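Grukdale Trade Office Opens Applications for December Coffee and Tea Buyers' Fair

GRUKDALE, Oct 24, 2018 — The Grukdale Trade Office has opened applications for its Coffee and Tea Buyers' Fair, which will be held over 2 days in December at the Prakstead exhibition hall. The fair brings small roasters, tea growers and importers together with buyers from grocery chains, hotels and restaurants.

The hall has space for 30 exhibitors. Applications are open to companies that have been trading for at least a year and can show a current food handling license. Companies from outside the region may apply on the same terms as local ones. Applicants will hear from the office by email once their documents have been checked.

Booth fees have not changed from last year. Each booth comes with a table, two chairs, a power outlet and a sign printed with the company name. Exhibitors who need running water or a second outlet should say so on the form, as only the booths along the north wall can be connected.

"Last year we heard from buyers that they wanted more time at each booth and fewer speeches," said Charito Cabrera, director of the trade office. "We have cut the opening ceremony down to a short welcome and moved the talks to the second afternoon. The rest of the time is for tasting and talking about orders."
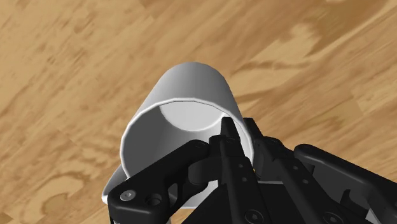 Tastings will run in the main hall on both mornings, with a separate room set aside for buyers who want to compare several coffees or teas side by side. Exhibitors taking part in the side-by-side sessions should send samples to Prakstead ahead of the fair, packed in sealed bags and marked with the origin and the harvest. Everything in that room will be poured into a plain white mug, so that buyers see the same thing from every company and no exhibitor's own branding is on the table. Booths in the main hall may use whatever cups they like.

The trade office expects 200 registered buyers. Among the companies already confirmed are Lý, a tea importer that will show green and jasmine teas from family farms, and Nodeo, which roasts coffee in small batches for hotels. Both took part last year and have asked for larger booths.

Jelle Van Leeuwen, purchasing manager at Nodeo, said the company found two of its current growers at the fair. "We came to sell and we ended up buying as well," Van Leeuwen said. "It saved us a trip, and we could taste the coffee before we talked about price."

One-on-one meetings between exhibitors and buyers can be booked in advance through the trade office. Each exhibitor may request up to 10 meetings. Interpreters will be available for Spanish, Portuguese and Vietnamese — requests should be made when the meeting is booked, not on the day.

The talks on the second afternoon will cover import labels, shipping small loads and payment terms for first orders. They are free for exhibitors and registered buyers. Seats are not reserved.

Application forms are available at the front desk of the Grukdale Trade Office or by mail on request. Buyer registration is free and will stay open until the fair begins.

Media contact: Press desk, Grukdale Trade Office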